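Search Wemdale Monthly Search

The Block Sorter in the Back Bedroom

The arm came first, bought used and bolted to a plate. Teaching it to pick up a block took most of a winter and two sets of fingers.

The build runs in simulation before anything moves in the real room in Ilmont. The job is simple to state. Small wooden pieces with characters on them lie close together, and the gripper has to take one without dragging its neighbors along. Most of the work goes into the last inch of the approach, where the fingertips come down on both sides of a block.

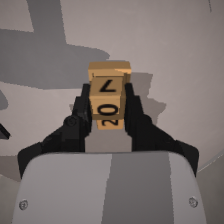 Hòa Quan

The first control program, called Burar, was a single file of 2000 lines. It closed the fingers at one fixed width and hoped for the best. Out of 414 simulated tries, 267 ended with a block in the grip. Most of the misses came from pieces lying against each other, so the second version backs off and turns the wrist before it tries again.

Shadows were the other problem. The arm throws a wide one across the tabletop, and the early vision code took its edge for the side of a block. Moving the lamp in the model helped a little. Training on many lamp positions helped more.
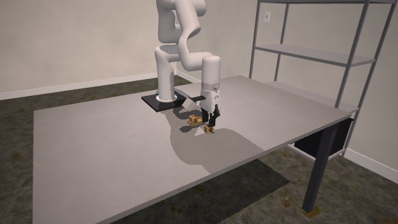

Lưu thinks the wrist turn is a waste of time and that a narrower pair of fingertips would do the same job with less code. The narrow pair is being printed in December. The software stays as it is until then.

Get Wemdale Monthly by email. Enter your address. You can unsubscribe at any time.

2 comments

benchdog: What did you use for the finger pads? Mine slip on bare wood.

R. in Ilmont: I'd like to see the miss count with the new fingers. Please post it.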